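**Seating order for a visiting trade delegation — who goes where??**

posted by Leanne Nuttall

Hi all, hoping someone here has done this before. Our town is signing a cooperation agreement with a partner city in February and I've been handed the protocol side, which I have never done. 56 guests on their list. Ours isn't final. Their delegation is led by a vice mayor, plus the head of their port zone and a couple people from a company called Emitis who are paying for the reception.

Stuff I can't figure out:

- our mayor outranks their vice mayor, so does she still give the first welcome speech? or does our deputy do it so its level
- where do the Emitis people sit, head table or not
- two flags on the signing table, which one goes on the right

Signing is at 5 in the evening, dinner straight after. Any help welcome, thanks

---

**Borislav Softić**

Did 2 of these for our chamber of commerce. Host speaks first, always. Mayor can welcome a vice mayor, it's a courtesy and they'll be happy about it. Some places insist on matching rank for the *signature* though — so check who is named on the agreement itself. If it says vice mayor on their side, ask their office who they expect to sign on yours. Do it by email so you have it in writing.

Flags: guest flag usually gets the place of honor, the flag's own right, so left as the audience sees it. But check your national flag rules first, some countries say their own flag goes there no matter what. We got it backwards once and had to redo the press photos.

Sponsors not at the head table. Put them at the next one with your economic development person. Thank them by name in the speech, one line, done.

---

**Annelies Kuster**

just ask their side for a list in rank order. they always have one

---

**Beathag MacLeish**

Agree with most of Borislav's. Adding a few things from the Broveck twinning visit, I ran the dinner end of that.

Interpreters. One behind each principal, and feed them beforehand, they won't get to eat. Get the speeches to them the day before, even a rough draft. Ours got the text as the doors opened and it was painfull.
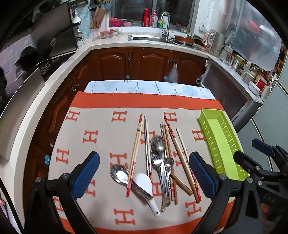
Place cards in both languages, both sides of the card, and have someone from their office check the spelling. Titles too. "Vice mayor" and "deputy mayor" are not always the same job and people do notice. Print spares, someone always gets swapped out last minute.

Gifts — exchange after the signing, before dinner, standing up. Don't do it at the table. Keep it small, and check what their officials are allowed to accept.

Also leave a gap between signing and dinner. Press will want it.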